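The Old Office Tower Gets a Second Life (Maybe)

Saturday, August 27, 2022 · 6 minute read

I have been threatening to write about the computer for so long that I think a few of you stopped believing there was one. Well, there is! It's a big heavy black office tower, the kind that used to sit under every desk at every insurance agency in the state, and I bought it for $75 at the Wodton surplus sale, back when I was supposed to be looking for a filing cabinet. (I did not come home with a filing cabinet. We are still using the banker's boxes, thank you for asking.)

I should back up. Our house is in Gendstead, and it was built in 1901, and it has exactly one outlet in the room we call the study. For years that outlet fed a lamp and a laptop that was on its last legs. What I've wanted is one plain, sturdy machine that stays put, holds all the family pictures, and doesn't get carried off to the kitchen to look up how long to boil an egg. I wasn't after anything fast. I don't play games, unless you count solitaire, and I do count solitaire.

So the tower came home in the back seat with a seat belt around it, and then it sat. It sat through the tomatoes and through both sets of company. I dusted it, which I suppose was a form of progress.

What got me moving again was the side panel. I'd been a little afraid of it, to tell you the truth. I was raised with the idea that if you opened the back of a television you would be killed on the spot, and some of that has stuck. But you unplug everything, you lay the tower down, you pull the latch, and off it comes, and it's much friendlier in there than I ever expected. Whoever designed these office machines wanted you to be able to get into them. The parts you're meant to touch have blue plastic on them, little latches and handles and tabs, and once I'd noticed that I felt a good deal braver. If it's blue, I may pull it. If it isn't, I go and read first.

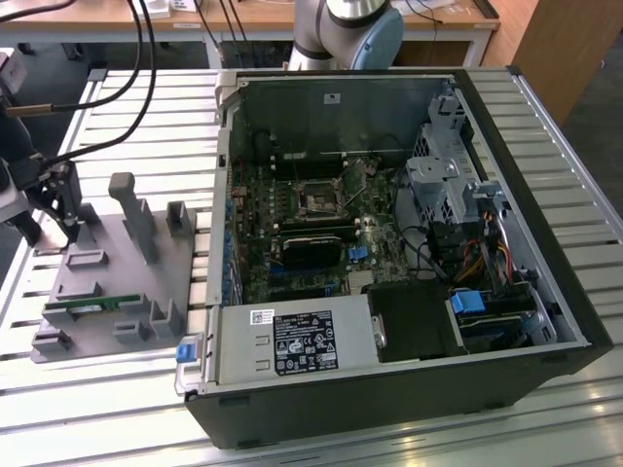

Leave the power supply alone if it still works, wrote Piątek in the comments under my last post, and spend the money on a solid state drive, as that will do more for an old machine than anything else you can buy. I've been chewing on that ever since. I had my heart set on a new power supply, mostly from a feeling that old electrical things ought to be replaced on principle, like smoke detectors. But I see the sense in it, and the drive is cheaper too, so the drive has moved up to first place.

The real hole in the plan is the processor. There's an empty socket in the middle of the board, with its metal bracket around it, waiting for something to go in. I knew about this when I bought it. The tag said NO CPU in big letters and I nodded at the man as if that was just how I liked them. Then I went home and looked up what CPU meant, or at least what it meant for my wallet. Used ones that fit are easy to find, and I've got my eye on one, but I'm told you have to be careful as anything with the socket. No fingers, no sleeves, no leaning over it with a cup of coffee. I've read the instructions four times and I'm going to read them again.

Memory is next. The slots are up at the top of the board in a row, dark ones, and I'll fill what I can afford to fill and leave the rest for Christmas. There's already a card plugged in below the socket, and I plan to let it be until somebody tells me otherwise.

Then there are the cables. Oh, I do like the cables! All that yellow and red and orange curling down by the drive cage, like something out of my mother's embroidery basket. I had been planning to tidy them up with twist ties and now I'm not sure I have the heart. We'll see how I feel when I'm trying to get the drive in past them.

My budget for the whole business is $200, tower included, and I am determined to stick to it, with the understanding that canned air and a decent screwdriver come out of the household money. With any luck it'll be up and running by October, when my sister-in-law brings the slides over from Flollham. There are 1052 of them, already scanned (she did it all herself, over two winters, bless her), and they need somewhere to live besides a shoebox full of thumb drives.

If you've put a processor in one of these yourself, please leave me a note and tell me how hard I'm supposed to press on that lever. The video I watched made a crunching sound and I haven't slept right since.

Contact | © 2022 All rights reserved. Please ask before reposting. | Back to top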